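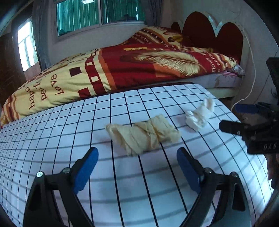 Fuvier Washable Handkerchiefs, Set of Five: Review After One Allergy Season

I have been sneezing since I was eleven years old. In my country it was the birch, and after I moved here it became ragweed, which I had never met before and which is worse. From August until the first frost I use my nose as other people use their telephone, all day and also in bed. So when I write about handkerchiefs, please understand that I write as a heavy user.

I bought the Fuvier set at the end of July with my own money. It cost me 30 dollars with the shipping. I had read the 107 customer reviews on the shop page before I ordered, which is too many reviews to read about handkerchiefs, but I was at home with a cold and I had the time. Many of them were very short ("Nice!") and several were about the delivery. I could not find a review from a person with real hay fever, so I decided I would write one after the season. Now we had the frost and I can do it.

What you get

Five cotton handkerchiefs in a flat cardboard sleeve. They are unbleached, with a narrow rolled hem, and each side is 40 centimeters when they are new. There is also a small pouch with a drawstring, made of a denser cotton, and the idea is that the used handkerchief goes in the pouch until you are home. A folded card explains the washing in three languages. The English on the card is good. I mention it because often it is not, and then I must read the other language and guess.

The set comes in one color only. A white version was announced on the web page when I ordered, but I have not seen it for sale.

First impression

Stiff. I was disappointed. My grandfather had handkerchiefs which were like skin, they were so soft, and I think I expected to take the same thing out of the package. Of course his were thirty years old. The new Fuvier felt like a shirt from the store before you wash it, and when I blew my nose the first evening it pushed the water to the side instead of drinking it. If you have bought new kitchen towels you know this effect. There is something on the fabric from the factory and it has to go out.

The card says to wash them twice before use. I did not read the card until the next day. This was my mistake and I do not take away points for it, but I would put this sentence on the outside of the sleeve and not on the inside.

After two washes they were acceptable. After a month they were good. Now, at the end of the season, they are very good, and I believe they will still improve.

How they are on the nose

This is the main question, I think. With paper tissues I always get the same problem in the second week: the skin under the nose becomes red, then it cracks, and then every tissue is like sandpaper, also the expensive ones with lotion. The lotion ones I do not like in any case. They leave something on my glasses.

With the cotton I became red this year too, I must be fair. But it did not crack. I had one bad spot at the left side for a few days in September and it healed while I continued to use the handkerchiefs, and with paper this has never happened to me. My neighbor Colleen Gagnon, who has the same allergy and tried cotton on my advice, had a less good result. She found that the hem scratched her. I looked at mine again after she said it, and she is right that the hem is firmer than the rest, and if you are in a hurry and take the cloth by the middle, the edge comes to your face. I fold mine in four, so I use the flat part. She does not want to fold. She went back to paper, and I have her set in my drawer also, so this review is perhaps made on more cloth than a normal customer will have.

How much they hold

On a normal day I need two. On a very bad day, when it is dry and there is wind, I need four or even all of them, and then I am glad for Colleen's. One cloth has enough area that you can turn it and find a dry place many times, and this is the skill of it. My mother could do it without looking. I had to learn again.

They do not go through. By this I mean that the fingers stay dry, unless you are using a part which is already wet. A thin paper tissue gives up at once and you have it on the hand. A thick one is better but it leaves dust, and the dust makes me sneeze again. I had no dust from the Fuvier after the first washes. In the beginning there were some small fibers on my dark sweater.

The pouch

I wanted to like the pouch more. The idea is correct, since what people find unpleasant about a handkerchief is the wet cloth going back in the pocket together with the keys. But it is too small. One used handkerchief fits, two fit if you press, and three do not fit. If a set has five handkerchiefs then the pouch should hold four, in my opinion. Also the drawstring has no stopper, and it opens by itself in a bag.

I made a larger one from an old pillowcase in one evening, and this is what I carry. If you do not sew, a simple zip bag does the same work, but leave it open at home or the cloth will smell.

Washing

The card allows hot washing, and I wash them hot. I know that many people are afraid of this point more than all others, so here is how I do it. There is a small covered bucket in the bathroom. The used ones go in there dry, without water. Every third or fourth day I rinse them in cold water, and after that they go in the machine with the towels. It is important that the first rinse is cold. With hot water you cook the thing onto the fabric, and it is then difficult to remove. I do not want to write more on this subject, but you will be thankful that you knew it.

No fabric softener. It makes them feel pleasant and then they do not absorb. I tried it one time with one handkerchief to see, and it needed several washes to become normal again.

They have shrunk by a little more than I expected, and not in the same manner in both directions, so they are not perfectly square now. When I fold them the corners do not meet. This disturbs me in the way that a crooked picture disturbs me, but the nose does not notice.

I iron them. It is not necessary. Dezső Nyitrai, with whom I share the office, told me that nobody under seventy irons a handkerchief, and I told him that he is welcome to his opinion and to his sleeve. An ironed one goes flat in the pocket and opens in one movement when the sneeze comes fast. From the dryer without ironing they are wrinkled like an old paper bag, but they work the same.

What other people think

In the office there were some looks in the first days. A handkerchief is for certain people a dirty thing from the past, and I understand it. If I have a cold, with a virus, I do not use them outside of home. For this I still buy paper and I throw it away at once. For allergy there is nothing in it that another person can catch.

On the bus an older gentleman saw me take out the cloth and nodded at me very seriously. I have thought about this more than it deserves.

Compared with the others I tried

Two years ago I had a set from Pondevley, in thin bamboo fabric. They were softer than the Fuvier from the first day, I give them this. But they became thin very quickly, with small holes near the hem before the second season, and when wet they stick to themselves and you can not find the corner. They are also smaller. For a person who needs a handkerchief twice in the day they would be enough, and they look more elegant coming out of a jacket.

I also have two pieces in double gauze from a market. Gauze is wonderful on sore skin, it is the softest of everything here. It takes very long to dry, and it pulls threads if there is anything rough on your hand. I keep these for the night, beside the bed.

Paper, for the price: in a normal autumn I spend more on boxes than the set costs. I have not kept the receipts, so I will not pretend to a calculation. And one must wash, and the washing costs also something.

Small complaints

The label is sewn into the corner and it is hard. Cut it off before the first use, close to the seam, but be careful with the thread, I opened a hem in this way and had to repair it by hand.

They sell only the full set. When one is lost (I lost one in a cinema) you can not order a single piece. I wrote to the company and received a polite answer the next morning that they are considering it.

For whom

Buy them if your allergy is long and your skin is sensitive, and if you do laundry often anyway. If you live with a laundromat and go every second week, you will need two sets or three, and the price is then different. For small children I would take something smaller and with colors, so each child knows the own one.

I give four stars of five. The missing star is half for the pouch and half for the hem. I have ordered a second set for my sister, and I already washed it twice before I packed it.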